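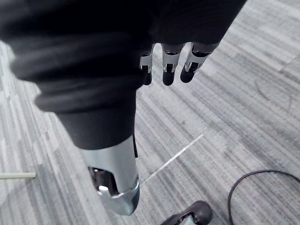
Porallow is our comparison of two controllers driving the same Getano hand, and this card is meant to tell you what you'll find in the folders before you commit an evening to downloading them. The recordings come from a camera up at the wrist, and anyone hoping for a tidy view of the fingertips should know that the black sleeve takes up a great deal of the picture, with the three silver-jointed fingers and their rounded black tips below its edge. We grew rather fond of that view in the end, and it does make you think hard about what a controller can learn from a camera sitting so close to its own arm!

Home Data Hands Controllers Notes Contact

June, by the Odoi bench group

What is in the set

There are 24 sessions, each with its video, the joint positions as commanded and as measured, and a plain text note written at the bench the same afternoon. Video is saved at 30 frames a second. The joint log runs at 50 readings a second, so the two don't line up one to one, and you will need the timestamps file to marry them together (it sits in the top folder of each session, not with the video, which catches everyone the first time, ourselves included).

The first controller is called "steady" in the folder names. It follows a smoothed path and is slow to change its mind. The second, "quick", corrects itself much more often and can sound a bit nervous when you stand beside it. We kept the speed limits and the finger force settings the same for both, and wrote them into every session note. 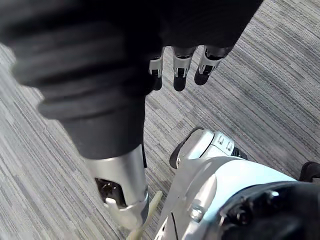
One early reader wrote to ask whether the comparison was fair, given that the quick controller had clearly been tuned by people who liked it. It's a good question and we have lost some sleep over it. Both were tuned in the same week by the same pairs of hands, but we did spend longer on quick, and the tuning diary is included so that you can judge for yourself.

How the sessions were run

Every session starts with the hand being moved slowly through its opening and closing range with nothing to grip, and after that come the reaches. 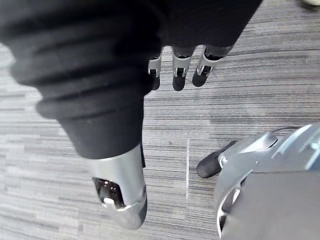
Reaches were attempted up to 3 times before we moved on to the next, and the failed ones are all kept, marked "miss" in the log. Please do leave them in if you are training anything. We tried stripping them out once, just to see, and the resulting model was terribly sure of itself and not much good.

Known faults

The clock on the bench computer drifted in the early Odoi sessions, and although we have corrected the timestamps, the raw ones are still there under "old_time". Fast movements of the arm smear the picture, more so in the quick sessions. The thumb readings are the noisiest of the lot and we would treat small changes in them with a pinch of salt.

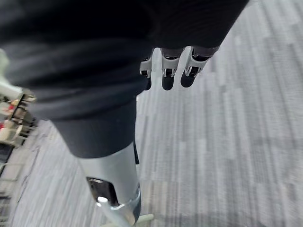

Another message, from a lab in Jurkville, suggested dropping the smeared frames before any scoring was done, as they had found them to upset their grasp labels. We have left the frames where they are and added a column called "blur" to the frame index instead, so you can filter them out or keep them as you please. If you come up with a better threshold than ours, do send it over, we'd be delighted to have it.

Contact: the Odoi bench group, Porallow project | © Odoi | Back to top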